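Search this site Type and press enter

Teaching by hand, teaching by remote: notes for the Clovside talk
13 June 2026, posted as June 13, 2026 by the Nircombe workshop team

Start with the question I was asked most in May: if you want a robot to learn a job, who should be holding what? There are two answers in this talk. One is that a person sits at a set of controls and drives the real arm through the job. The other is that a person picks up a gripper, does the job with it, and the arm gets involved later.

Say early that we have done both at Nircombe and still do both. I am not selling either one.

Remote control first. The person works a pair of leader arms and the robot follows. What you record is what the robot did, so there is no doubt that the robot can reach it. The trouble is speed and feel. Folding a tea towel takes me a few seconds by hand. Through the leader arms on the Onyeka bench it took me most of a minute, and I had practised. You also have no sense of touch unless the rig gives it back to you, and ours doesn't. New people squeeze too hard. They watch the gripper, not the object, and they stop between each move to think. All of that goes into the recording, pauses included, and the robot will learn the pauses.

Slow down here. Ask who has driven an arm remotely. If most hands go up, skip the next bit about leader arms and joint limits.

Joint limits: the operator's wrist turns further than the robot's does. Either the software stops you or the motion gets clipped. Clipped is worse, as you may not notice until you play it back.
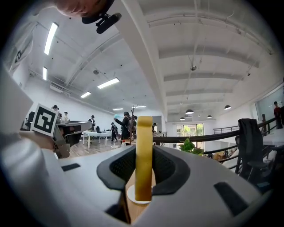
Hand-held collection is quicker to teach and quicker to do. Someone who has never touched a robot can usually make a usable recording on their first morning. The camera goes where the gripper goes, so it gets the fingers and whatever is past them. Look at how much comes in with a wide view: the yellow foam pad standing up between the two black ones, the square marker on its card at the left, and then the ceiling lights, the tables and people moving about at the far side of the room. Some of that background is useful for working out where the gripper is. People walking through are less useful, so we vary the room and the time of day and don't let one background turn up in every recording.

Leave that up while I do the numbers.

For the Flirier task, sorting small parts into trays, we made 453 hand-held recordings and kept all but 89. Most of the ones we dropped were thrown out for the same reason: the person reached in a way the arm could not copy. Elbow tucked under, wrist bent right back. It feels natural and it is no use. The rest were lost tracking, mostly when someone turned quickly.

On the same task we made 300 recordings by remote control. Fewer were dropped, but they took far longer to make and people were tired by the afternoon.

Don't get drawn into which one "won". The comparison was not set up for that. Different people, different weeks.

What I tell new collectors (read these out, they are short):

Do the job at a steady pace. Start with the fingers open and in view. If you drop something, pick it up and carry on, and keep the recording. Recoveries are worth having. Do not swap hands. Look over the first 18 recordings with someone else before making any more.

That last one came from the tray work. We let a collector go for a whole day before checking and the fingers had been closing late in every take.

Then the mixed approach. We now use hand-held recordings for the bulk of a task and go to remote control for the parts where the arm's own reach matters - getting into the back of a shelf, for instance, or working close to its base. It means lining up two kinds of data, and the timing between them took us longer to sort out than I would like to admit. If anyone asks, the delay was in the gripper width reading. Details are in the spare slides.

Questions. Likely ones: gloves (tried them, lost the finger contact), two hands (yes, but twice the tracking trouble), cost (send them to the Clovside page).

Leave time for people to try the gripper at the side table.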